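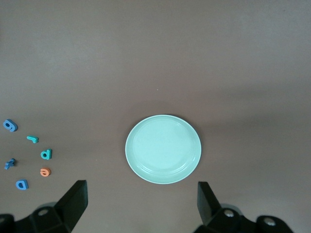

Wrist cam, start pose, fingers open. Letters on the left, green plate in the middle.

July 7, 2025

Okay, back in the workshop after too long away, and the arm still homes on the first try, so I'm in a good mood. Writing this up while the motors cool down (the shoulder one was getting a bit toasty by the end).

The job for the next couple of weeks is the letters task: pick up a foam letter, put it on the plate, go back to start, repeat. I know, I know, it sounds like a toy, but it's a really decent test for the gripper. The letters are squishy and they're all different shapes. An "e" you can grab pretty much any way you like. The "r" is skinny and wants to be grabbed across the stem, and if you come in at the wrong angle it just spins out from between the fingers and skates off across the table. Happened a bunch of times this afternoon!

First thing I did was redo the camera mount. The old printed bracket from June had a crack running along the layer lines, right by the bolt hole, and it let the camera sag a little more every session. I'd been blaming the calibration for that. New one is printed on its side with thicker walls and it feels solid. Both fingertips show up at the bottom of the picture again when the gripper is wide open, which I really want, because it makes it so much easier to tell by eye if the two sides are opening evenly.

Then the gripper itself. I had the closing limit set to 80 in the Jellik config and the foam was getting squashed hard enough to leave dents. Backed it off to 79 and the dents got better, but I don't believe one step makes that much difference, so more likely it's the slop in the left linkage. Put a drop of threadlocker on the screws on both sides and left them to cure over lunch. If you're using the arm tomorrow morning, please don't take the finger housings apart, or you'll be redoing my afternoon.

Software notes, mostly for me. The Stukmont driver board drops its connection if you plug the camera into the same hub. Two separate ports, problem gone. The command timeout is now 1000 ms, up from whatever silly default it shipped with, and I haven't had a single dropout since. I also renamed the start pose to "letters_home" so it stops getting mixed up with the one for the block stacking stuff. If a script complains that it can't find "home", that's me, sorry, change the name at the top.

The color detection is so-so. Orange is easy, it just pops right off the brown-gray table. Blue is fine. Teal is the pain, because the plate is a pale mint and once a teal letter is sitting on it the mask bleeds into the rim, especially on the shaded side. I tried pushing the saturation threshold up, which fixed the plate and then lost half of the "d". I think the real answer is a different plate – plain white maybe, or something dark – but there's only the green one in the Wustis bin and I didn't feel like driving to the store on a Monday night.

Orientation is the other thing. The "a" on its side looks so much like a capital D from up there that the classifier calls it a D nearly every time, and I can't really be mad at it. For now I've told it to ignore the name of the letter and go by the outline, and pick the grab angle from that. We can worry about spelling later!

Ran it by hand with the controller first, then let the script have a go. By hand it's fine, slow but fine. The script goes for the letters nearest the plate okay and gets timid with the ones way out to the left, stopping short and closing on air. Looks like a reach limit I set for the Lynch bench, which is narrower than this one, and never took out. Easy fix, but I was hungry.

Still to do:
take the old reach limit out and rerun the far left side
find another plate
check the left linkage once the threadlocker has set
print a spare camera bracket while the good filament is still loaded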